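Tollonbridge Print Shop: where we are with the poster catalog
25 May 2023

Hi Leonora,

You asked for something short on how the spring money is being used, and I'm going to try, but you know me! The first thing to say is that the listings are finally moving. When I wrote in April we had a pile of titles with no sizes on them and half the paper types wrong (my fault, I copied a column one row down and didn't catch it for a week). Perla Cervantes went back through the whole sheet with me and we now have 400 posters listed properly, each with its real trimmed size, the paper weight and a note on whether it ships rolled or flat.

Sales are slower than I'd like, so I won't dress that up. We sold 69 prints since the last report, and most of those were the old railroad and travel reprints. The movie-style ones from the Prakita license get looked at a lot and then people wander off. Josphat Were thinks it's the shipping price showing up so late in checkout, and I think he's right, so we're moving it up onto the product page and will see what that does.

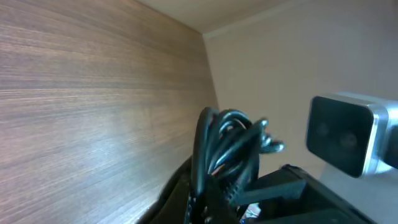 Stock and Suppliers

We changed tubes! The old ones from Sedton were cheap but the end caps kept popping off in the mail, and I got tired of writing apology emails. The Zaugg tubes cost more per box, but we buy them 50 at a time and I've had one complaint since the switch (a dented corner, replaced the next day). I'd like to stay with them through the fall if you're okay with that line going a little over.

Paper is fine for now. We're holding the heavy matte in both widths and I've stopped ordering the gloss except by request, as it shows every fingerprint and the people who framed it mostly wrote in to ask for matte.

Refugio Solís has been pulling together the second batch of licenses. Two are signed and the third is sitting with the artist's agent, who answers about one email in three. If it comes through we'd add 40 new titles, mostly botanical and a few old circus designs that I'm completely in love with.

What I still owe you: the returns sheet (Mitsuko Aoki has it and is matching it against the card payments) and the new wording for the size guide. People keep reading the image size as the paper size and then buying the wrong frame. I've rewritten that paragraph twice already and it still isn't clear enough, so if you have a minute to read the draft, please be blunt.

Talk soon, and call me if the tube money is a problem.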